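Molldale Bottle Return Scheme: Progress Report to the Aasen Fund, December 2023

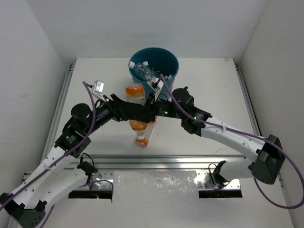
Waste and Recycling Team, Nunwood District Services

1. Position at the end of the period

The scheme is operating in all four areas named in the grant agreement. Collection from the last of them, Tremen, began in June after the lease on the storage unit was signed. Spending is within budget, with one transfer between headings described in section 3.

2. Collection

There are now 169 households registered, against a target of 119 for the first year. Registration was by paper form or by telephone. Most forms came back through the library, and the second door-to-door delivery planned for the spring was dropped.

Plastic bottles are collected every fortnight and taken to the Nunwood depot, where they are weighed by area before baling. Weights are entered on the day and checked against the baler record at the end of each month. The two sets of figures agree except for one month, when the depot scale was away for calibration and the Tremen loads were estimated from vehicle weights. The estimate is marked as such in the data return.

Contamination remains the main difficulty. Bottles containing liquid are the commonest fault, followed by food trays and plant pots. The printed guidance did not say whether caps should be left on. The baling contractor accepts bottles with caps, and the revised leaflet says so in its first paragraph.

3. Expenditure

The vehicle heading is underspent — the second-hand van needed less work than allowed for — and the surplus has been moved to printing, as agreed with the Fund's office. Depot rent was paid in advance for the full year. Staff costs are as forecast.

4. Work for the next period

The revised leaflet will go to every registered household. A further 30 households on the eastern side of Molldale have asked to join, and the route will need to be redrawn before they can be added. The contract for baling ends in June and will be put out to quotation.

A decision is requested from the Fund on whether glass may be included within the present grant. The depot has space for one additional container, but the van would require a change to its insurance.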